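Quando é que uma máquina me arruma a casa de banho?

Fui fazer esta pergunta a Florence Campbell às 13 horas, que é uma péssima hora para fazer perguntas a alguém que ainda não almoçou. Ela riu-se, puxou uma cadeira para mim e foi buscar duas sopas à copa da Onora, onde trabalha com o Orhun Sönmez a ensinar braços robóticos a fazer tarefas domésticas. Por enquanto, quase tudo se passa em simulação: casas inteiras que só existem no computador, com mobília, loiça sanitária e tralha espalhada.

Eu levava uma lista de tarefas que detesto (longa, confesso!) e comecei logo pela pior. E a casa de banho?

"A casa de banho é terrível", disse a Florence, com um certo gosto. "Toda a gente imagina que o difícil é esfregar. Nós ainda andamos às voltas com pegar numa coisa pequena e pousá-la onde deve ser, sem a deixar cair pelo caminho." 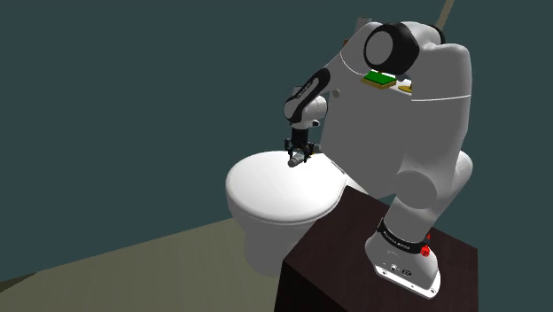 Perguntei se não estava a exagerar, porque já vi vídeos de robôs a dobrar camisolas e a fritar ovos e fiquei convencidíssima de que era só uma questão de preço. A Florence abanou a cabeça. Os vídeos, disse ela, mostram a vez que correu bem. O que lhe interessa é o resto, e o resto é muito: para uma única tarefa de arrumação, o projeto Nitilov prevê 3000 tentativas simuladas, com os objetos a mudar de sítio, a luz a mudar, o braço a partir de posições diferentes.

"Uma pessoa entra numa casa de banho que nunca viu e sabe logo onde se pode pousar um frasco", explicou. "O braço tem de perceber que uma tampa curva é uma tampa curva. Se pousar lá uma coisa redonda, ela rola."

Foi aqui que o Orhun entrou na conversa, de colher na mão. É ele quem trata da parte da pega, e tem opiniões muito firmes sobre embalagens. Detesta sacos. Tolera caixas. Com os tubos tem uma relação complicada.

"Um tubo de creme é um objeto malicioso", disse-me, muito sério. "Cheio, porta-se de uma maneira. A meio, dobra. Quase vazio, é uma folha com uma tampa na ponta. E nós, na simulação, muitas vezes tratamo-lo como se fosse rígido, o que é uma mentira útil."

Gostei da expressão e pedi-lhe que explicasse melhor. A mentira é útil, disse ele, enquanto se está a aprender a aproximar a pinça, a escolher o ângulo e a decidir de que lado há espaço para um dedo. Depois chega o dia de passar para um tubo a sério, que cede quando se aperta, e aí é preciso voltar atrás e corrigir a força. O Orhun calcula que gasta 40 horas por mês só nessas correções, e não parecia nada aborrecido com isso.

Quis saber se o meu armário dos remédios, que é uma vergonha, seria um bom teste. Os dois responderam ao mesmo tempo que não. "É cedo demais", disse a Florence. "Se há três tubos encostados uns aos outros, onde é que entra a pinça? Você mete a ponta do dedo e puxa um para fora. Parece uma coisa de nada, mas é um gesto complicadíssimo."
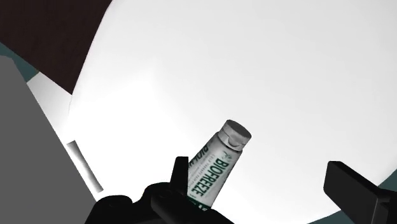 E na loja, já dá?

Mudei de assunto para as lojas, porque tinha lido que a reposição de prateleiras estava praticamente resolvida. A Florence fez uma careta. Passou uma temporada na Morgan, num armazém de artigos de farmácia, e diz que ali as coisas correm melhor por uma razão simples: as embalagens chegam sempre viradas para o mesmo lado e as prateleiras não mudam de sítio.

"Numa loja pode combinar-se com as pessoas que as caixas ficam ali", disse ela. "Experimente combinar isso com uma criança de quatro anos em casa."

O Orhun é mais otimista. Acha que repor produtos iguais, em fila, é trabalho que uma máquina já pode ir fazendo com alguém por perto. Em casa, apostaria primeiro em tarefas curtas: apanhar um objeto do chão, levar um frasco de um lado para o outro. Limpar a sério, com água e esponja e cantos, fica para muito depois. Em abril vão começar a experimentar com um braço verdadeiro e convidaram-me a aparecer. Já disse que sim, claro, e prometi levar os meus próprios tubos, incluindo um de pasta de dentes espremido pelo meio, para grande desespero do Orhun.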